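My Grandmother's Table and Other Things I Swore I'd Never Buy

I grew up doing homework on a pine table, and for years I told anyone who'd listen that I'd never own one. Pine dents! Pine goes orange! My mother's friend Geeta Sisodia could leave a full fork print in hers just by talking with her hands (she's an expressive woman).

So of course I now live with one, and I'm completely gone on it.

It started in June, when I was supposed to be buying a lamp. I'd driven out to Kikton with my cousin Nisha Solanki, and we wandered into Bondwood, a secondhand place with furniture stacked up to the rafters. The walnut table I'd been dreaming about was sitting right up front with a tag that said $1,698. I did the math, I did it again, and then Nisha yelled from the back that she'd found one for $200.

I wrote to a few readers afterward and got an earful. Renu Pal says to leave the wood bare and let it take its knocks. Jyoti Bansal waxes hers twice a year and thinks Renu is out of her mind. I've landed somewhere in between – soap finish, a soft cloth, and a firm rule about hot pans that my kids ignore.

What I love most is the grain. Oak is handsome and all, but pine wanders, and the seams between boards send it off in some new direction.

Pale pine, grain and seams and all: 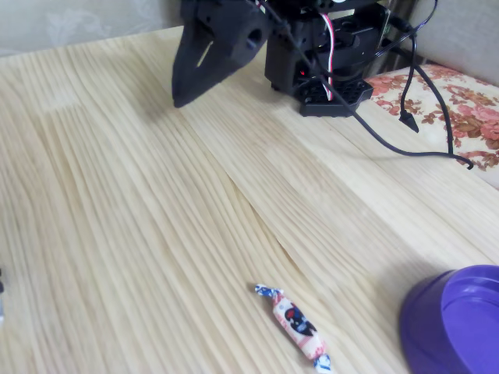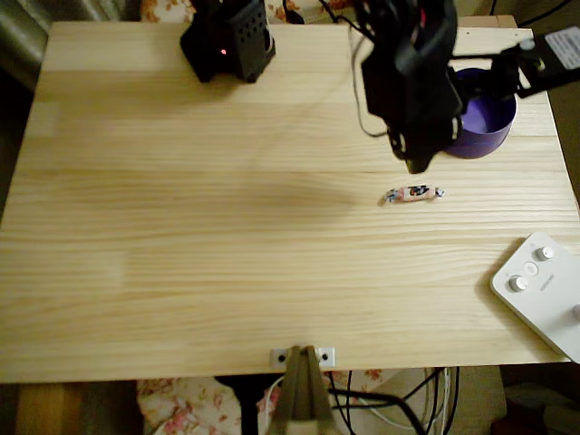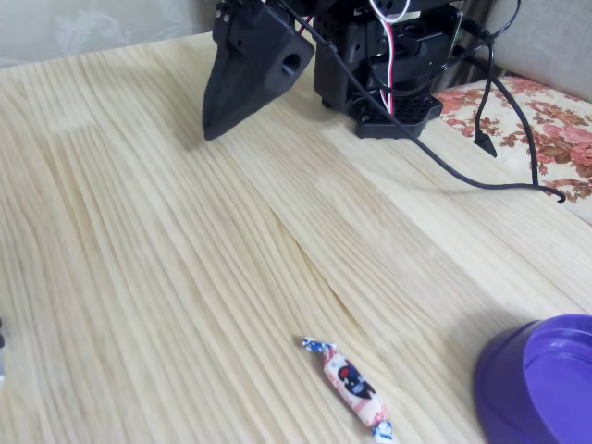
If you're shopping, bring a flashlight and get down on the floor. Check the underside for old repairs, then lean on a corner with your whole weight. Mine wobbled, and two new bolts fixed it before dinner. Measure your front door, too. We didn't, and Nisha and I ended up eating sandwiches on it in the driveway until her brother came over with a wrench and took the legs off.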